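Foro de robótica educativa > Proyectos de alumnos > Manipulación

El humanoide abre la puerta del armario pero tira lo que hay en la balda

Snædís Stougaard
Publicado en febrero. Etiquetas: humanoide, teleoperación, manos, proyecto de curso

Hola a todos. Somos un grupo de último curso y nuestro proyecto consiste en que un humanoide abra la puerta de un armario bajo, saque un objeto de la balda y lo deje encima de la encimera. Lo manejamos por teleoperación, grabamos los intentos y luego entrenamos una política con ellos. El software de grabación se llama Timov y es el que usa toda la escuela, así que no podemos cambiarlo.

La apertura de la puerta la tenemos bastante resuelta. El operador engancha el tirador con la mano izquierda, tira y aparta la hoja con el dorso. El problema viene después. Al meter la mano derecha por debajo de la encimera, los nudillos pegan contra el canto, el brazo se desvía y la mano entra torcida. Unas veces empuja el objeto hacia el fondo y otras lo tira al suelo. Con la política entrenada pasa lo mismo, pero peor, porque repite el golpe casi siempre en el mismo sitio.

Lo que hemos probado hasta ahora:

Bajar la velocidad del brazo a la mitad. Golpea más flojo, pero golpea.
Acercar el robot al armario. Las piernas estorban y el codo se queda sin recorrido.
Alejar el robot. No llega a la balda.
Grabar más intentos. Mejoró un poco y luego se estancó.

La entrega intermedia es dentro de 2 semanas y la tutora quiere ver al menos una extracción limpia. ¿Es cosa de la postura, de los datos o de la mano? ¿Alguien ha trabajado con muebles bajos?

Hefin Pritchard

A mí me pasaba algo parecido con un cajón y lo arreglé recalibrando la muñeca. Prueba a recalibrar. También puedes quitar la balda si el armario es vuestro.

Snædís Stougaard

Gracias, Hefin. Recalibramos antes de cada sesión. La balda no la podemos quitar, está en el enunciado del proyecto.

Eleri Morgan

Llevo el taller de manipulación de Lougher y tuvimos este mismo ejercicio el curso pasado, con otro mueble pero con la misma idea. Por lo que cuentas, yo miraría primero la postura y después los datos. La mano la dejaría para el final.

Sobre la postura. Si el robot está de pie y recto, el hombro queda muy por encima del hueco y el antebrazo tiene que bajar y avanzar a la vez. Con ese ángulo la mano siempre va a rozar el canto. Hay que bajar la cadera antes de empezar a mover el brazo. A nosotros nos funcionó este orden:

Abrir la puerta del todo y retirar la mano izquierda hasta que quede fuera del hueco.
Flexionar rodillas y cadera con los dos brazos pegados al cuerpo.
Llevar la mano derecha por fuera hasta una altura inferior al canto, todavía sin avanzar.
Avanzar en horizontal, con los dedos recogidos.
Abrir los dedos cuando la mano ya ha pasado el canto.

El cuarto paso es el que más cuesta a los operadores nuevos. Tienden a entrar con la mano abierta porque es lo que haría una persona, y con una mano robótica de este tamaño no hay holgura para eso. Ponedles una marca en la pantalla o que lo diga en voz alta un compañero.

Sobre los datos. Borrad los intentos con golpe. Todos, aunque terminen con el objeto encima de la encimera. Nosotros los guardábamos porque «habían salido bien», y la política aprendió que tocar el canto formaba parte de la maniobra. Al quitarlos nos quedamos con muchos menos y el resultado mejoró igualmente. En Timov se puede filtrar por etiqueta si habéis ido anotando; si no, toca revisarlos a mano.

Otra cosa: variad la colocación del objeto. Si lo ponéis siempre en el mismo punto de la balda, la política se agarra a esa posición y deja de mirar. Dos o tres zonas distintas, alternando, y también algún intento con un segundo objeto al lado.

Y revisad las cámaras. La de la cabeza sirve para la aproximación, pero en cuanto la mano pasa por debajo de la encimera pierde parte del objeto. La de la muñeca tiene que estar activa desde el principio y con la misma exposición en todas las sesiones. Comparad lo que da cada una:

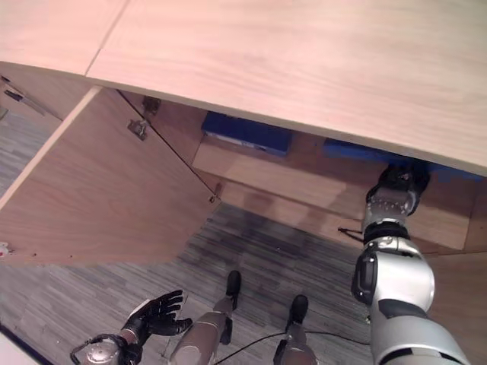
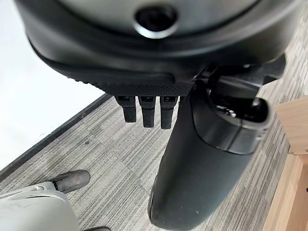 Si vuestra política recibe solo la cabeza, yo empezaría por ahí antes de grabar nada nuevo. Con la muñeca hay que tener paciencia: durante buena parte del recorrido da suelo y la propia mano, y los alumnos piensan que no aporta. Cuando la mano entra en el hueco es la que manda. Entrenad una versión con cada configuración y comparad con las mismas posiciones de objeto, sin cambiar nada más entre una y otra.

Para la entrega intermedia no intentéis enseñar la secuencia completa. Partidla en dos: apertura por un lado y extracción con la puerta ya abierta por el otro. Es más fácil de defender y os deja ver en cuál de las dos falla.

Orvokki Sjöberg

De acuerdo con Eleri en lo de partir la tarea. Añado una cosa sobre los cables: si hay alguno en el suelo cerca de los pies, sujetadlo o pasadlo por detrás antes de flexionar. En Tustwood perdimos una tarde entera buscando un fallo de equilibrio y era el pie apoyado encima de un cable.

Lo de la velocidad a la mitad yo lo quitaría. Los intentos lentos mezclados con los normales os ensucian el conjunto.

Snædís Stougaard

Muchas gracias a las dos. Hemos hecho lo de bajar la cadera primero y los dedos recogidos, y esta mañana salieron tres extracciones seguidas por teleoperación sin tocar el canto. Los intentos antiguos no estaban etiquetados, así que Ea Bisgaard y yo nos los estamos repartiendo para revisarlos. La política estaba recibiendo solo la cabeza. La reentrenamos con las dos cámaras en cuanto acabemos el filtrado.

Una duda, Eleri: ¿la flexión de cadera la grababais dentro del intento o empezabais a grabar con el robot ya abajo?

Eleri Morgan

Para la extracción suelta, con el robot ya abajo. Para la secuencia completa, dentro. Si mezcláis las dos, ponedles etiquetas distintas desde el primer día.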